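**Looking after old brick before the cold comes**
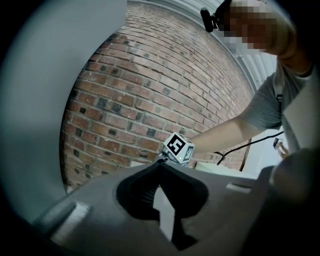 Most of the calls we get at Bever in the fall are about mortar. The brick itself usually has plenty of life left in it, while the joints between have gone soft, sandy or hollow. If you own an older house or shop, this is a good month to take a walk along your walls and see what shape they're in. Color is a poor guide to trouble, by the way. A wall of reddish-brown and salmon brick with near-black and mottled gray ones scattered through it, as in the photo, can be perfectly sound. On many old walls the dark bricks simply sat closer to the fire in the kiln. Soft, pale bricks are the ones I would check first.

Start with a key or an old screwdriver. Drag it lightly along a joint with no more pressure than you would use to write with a pencil. Good mortar will hardly mark. If it crumbles out or you can push the tip in deeper than the joint is tall, that section needs repointing. Do this low down near the ground, under window sills, and next to any downspout, as those spots stay damp the longest.

The most common mistake we see is a hard patch on a soft wall. Before portland cement took over, most bricklayers used lime mortar. It gives a little when the wall moves, and it lets moisture out through the joints. Modern bagged mortar is much stronger. Put it between soft old bricks and the water has to leave through the brick face. After a few winters the faces start to pop off, and by then you are replacing brick. We looked at a house in Ravby last year where a single wall had been patched this way and 92 bricks had lost their faces. The joints still looked great.

If you plan to do a small area yourself:

- Rake out the old mortar to at least twice the width of the joint. Use hand tools on soft brick. A grinder slips easily and the cut never goes away.
- Brush out the dust and mist the wall with clean water. Damp is right, dripping is too much.
- Press the new mortar in thin layers and let each one firm up before adding the next.
- Hang wet burlap over the work for at least three days, longer in wind or strong sun.

Lime mortar needs time to set before a freeze. We stop booking outside lime work in November and pick it up again in spring. Inside walls can be done all winter if the room is kept above freezing.

Leave the sealers on the shelf. People mean well, but a clear coat over damp brick traps the water behind it. Fix the gutter first - half the wet walls we see have a leaking gutter above them - and then give the wall a full dry season before deciding what else it needs.

Shop news: the Helmy store now carries lime putty in small tubs, along with the seven sand colors we keep in Watow. Bring a piece of your old mortar about the size of a walnut and we'll match it at the counter. Matching takes a few days, as the sample has to dry before the color can be judged.

We also have 235 reclaimed bricks left from a chimney job, mostly dark reds with a few burned ends. They are sold by the piece, and we will not hold them without a deposit. The Watow yard opens at 11 on Saturdays through the end of the season.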